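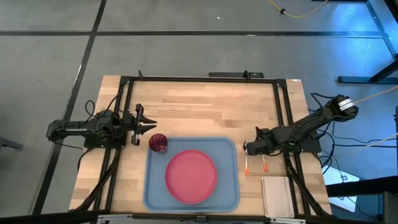
Pink plate, light blue tray, red ball.

Galley and small-boat kitchen tips, part 3

By Rhiannon Gwilliam

Quick one this time, kettle's on and the tide won't wait. Mostly stuff for people who cook aboard for a weekend or longer. Works in a camper too.

STOP THINGS SLIDING
Damp dish towel under the cutting board. Wring it out hard first. The rubbery shelf liner off a roll is better, cut it an inch smaller than the board all round so it doesn't catch crumbs. Rinse it, hang it, done. Replace when it goes shiny.

Mugs – never fill past two thirds under way. Pour in the sink. Always in the sink.

STOVE
Light the match first, then open the gas. Close the valve at the bottle when you're finished, every time, even if you're having another cup in ten minutes. I put a clothespin on the companionway when the bottle is open. Take it off when it's shut. Silly but I haven't left it on since May.

Bib apron and long pants when it's rough. Boots if you're draining pasta. Better yet don't drain pasta. Use just enough water that it soaks up, stir a lot.

Deep pot, half full, lid clamped. Wide shallow pans stay home.

LOCKERS
Line them. Old carpet tiles, cork, whatever. Jars go in socks. Yes really. Wool ones if you have them, they grip.

Label cans on the lid with a paint marker. Paper labels come off in a wet bilge and then it's peaches or chili, take your pick. Date them as well.

Doors that swing open: the brass turn-buttons are fine but put the screw through into solid wood, not just the trim. On Jakness I had the whole port locker empty itself on the floor, 22 cans and a bag of flour. Flour plus salt water is glue btw. Scrape it dry, don't mop.

COOLER
Freeze your drinking water in flat bottles and use those for ice. Drink them as they melt. Meat at the bottom in a box with a real lid. Milk up top, you'll be in there for it all day.

Drain the melt water or don't? People argue. I leave it till it touches the food then drain.

Keep it out of the engine space. Obvious, but I've seen it done twice at Skustthorpe.

WASHING UP
Salt water for the first wash, fresh for the rinse. A spray bottle does a whole supper's rinse for around 600 ml. Squirt of dish soap, not more, it takes forever to get off. Don't leave stainless knives sitting in salt water, they spot. Wipe plates with a paper towel first so the grease doesnt go down the sink hose.

Smelly sink hose – baking soda down it, wait, then hot water. If it still smells take the hose off and look for the low spot. Mine had a loop in it like a roller coaster.

DAMP
Salt in the shaker: rice grains, you know that one. Spices keep better in little screw-top jars than in the tins they came in. Crackers in a zip bag inside another zip bag.

Wooden spoons get black spots if they live in a drawer. Hang them up. Scrub with coarse salt and half a lemon, dry in the sun.

Matches – wax the heads or buy a lighter. Buy two lighters.

SHARP STUFF
One good knife in a sheath, screwed to the bulkhead at waist height, away from where you grab in a lurch. A magnetic strip is lovely at the dock and a terrible idea anywhere else. Also keep it well clear of the compass!! Magnets plus compass, you will be steering for someplace else.

FIRE
Blanket where you can reach it without leaning over the stove. Pull the tabs once so you know how it opens, then fold it back. Check the extingusher gauge when you pack the food.

Water tank next time, and the 14 day menu a few of you asked for. Bring your own onions.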